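Questions I keep getting about my town council run

Why did you switch from the Plerska Residents' List to running on your own?

I sat with the List for one term and I still like most of them! But we'd stopped talking about the harbor end of town, and every time I raised it I was told to wait until after the budget. So in June I handed in my letter and sat down on the other side of the room. Hagos Worku still saves me a cookie at the break.

Did you have to give up your seat?

No. The seat goes with the person, at least under our town charter. I did lose my place on the roads panel, which stung a bit (I'd been chasing the Darkport crossing for ages).

Are you and Meriem Lamrani running as a pair?

People ask this one a lot. We agree on the bus, we disagree on parking, and we share a printer. You'll see our names on separate lines and you can vote for one of us, both of us or neither.

I'm in the new houses off Trelloner Road. Which ward am I in?

You're in Harbor Ward now. The line moved when the new map came in, and your old polling card won't have the right place on it. Go to the school hall, side door. If you're still not sure, call the clerk's office, extension 123, and ask for Nahom Abera — he has the map on his wall and he's very patient.

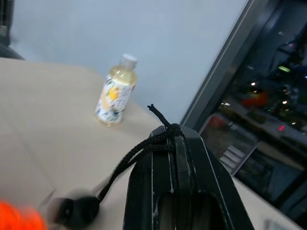
How many votes did you get last time?

I got 1408, and I won by 10. So yes, when I knock on your door and go on a little too long, that's why!

Who pays for your leaflets?

Mostly me, plus three small donations from neighbors. They're all listed in the return at the clerk's office and you can go in and read it. I've taken nothing from builders.

Can I get a ride to the polls?

Yes please, just ask. Tatu Laizer is driving in the morning and Mihret Gidey has the afternoon. Leave me a message by October 30, 2019 with your street and a time that suits you, and one of them will call you back.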